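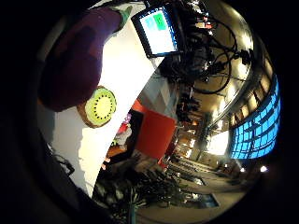 Legumes com ar de peluche, ou a arte de encher uma parede

Chegou aquela altura do ano em que o boletim da Trellach fala de decoração, e este mês o assunto é hortícola. A beringela roxa e o meio kiwi passaram a fazer parte da casa, encostados ao branco, com o ar tranquilo de quem nunca viu uma panela. A beringela é a maior dos dois e sabe disso. O kiwi vem cortado ao meio, com as sementes à vista, e tem pelo menos a delicadeza de não pingar.

Recebemos várias perguntas sobre o assunto, quase todas a mesma: para que serve? Serve para o que serve uma almofada, um quadro ou um vaso sem flores. Quem passa o dia entre ecrãs, cabos e luzes de teto agradece um objeto que não precisa de ser atualizado. A concorrência luminosa é forte, com todo aquele azul em quadradinhos, mas uma beringela deste calibre aguenta-se bem.

Para quem quiser experimentar em casa, ficam algumas notas da nossa curta carreira no ramo:

Escolham um fundo liso. O branco é seguro; o papel de parede às flores transforma tudo numa salada.

Um legume grande e uma fruta mais pequena chegam. Ao terceiro, as visitas começam a perguntar se vendemos à dúzia.

Limpem o pó com uma escova macia, de 7 em 7 dias se forem pessoas sérias, uma vez por mês se forem como nós. Antes de meter seja o que for na máquina, leiam a etiqueta. O ciclo de 1000 rotações não perdoa pedúnculos.

Evitem o sol direto. O roxo é uma cor orgulhosa, mas desbota como as outras.

A loja Jodberg, ao fundo da rua Alexiou, diz ter mais fruta de pano a chegar em novembro, incluindo uma romã que, pela descrição ao telefone, nos deixou com mais dúvidas do que vontade. A Wiltero faz capas por medida, caso alguém sinta que a sua beringela merece roupa de inverno. Os leitores do boletim têm 4 euros de desconto em compras acima de 80, bastando mencionar a beringela ao balcão, em voz alta e sem rir.

No próximo número: cortinas.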